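Cómo aprovechar el calor de las luces en un cultivo interior

26 de noviembre de 2018

Las lámparas de un cultivo en estanterías gastan mucha electricidad, y casi toda acaba convertida en calor. Con un ventilador y un conducto se puede llevar ese aire a la habitación de al lado.

Material: un extractor en línea Lument, 3 metros de conducto flexible, dos rejillas y un termostato Jiline con sonda.

Paso 1. Coloque la rejilla de toma encima del estante más alto, a unos nueve centímetros del techo.

Paso 2. Tienda el conducto sin curvas cerradas y selle las uniones con cinta de aluminio -- la de tela se despega.
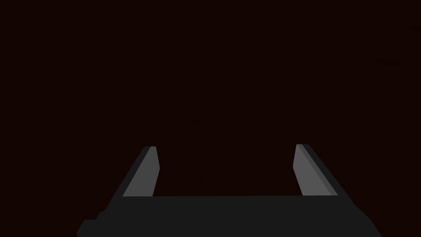 Subramaniam comenta que en su sótano tuvo que poner también un filtro de carbón, porque la albahaca olía en toda la casa, y que con 300 vatios de lámparas le basta para templar un cuarto pequeño.

Si añade filtro, móntelo antes del extractor y compruebe que el caudal no baja demasiado.

Paso 3. Fije la sonda a la altura de las hojas, a la sombra.

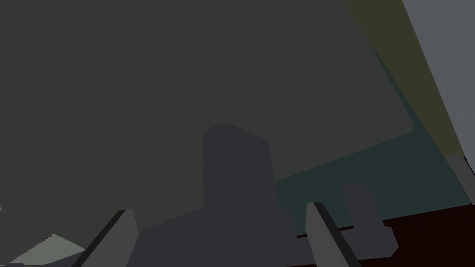
Paso 4. Ajuste el termostato a 24 grados y deje el sistema en marcha un día entero. Si la humedad del cuarto sube del 60 %, reduzca la velocidad del extractor. En verano, desvíe la salida al exterior.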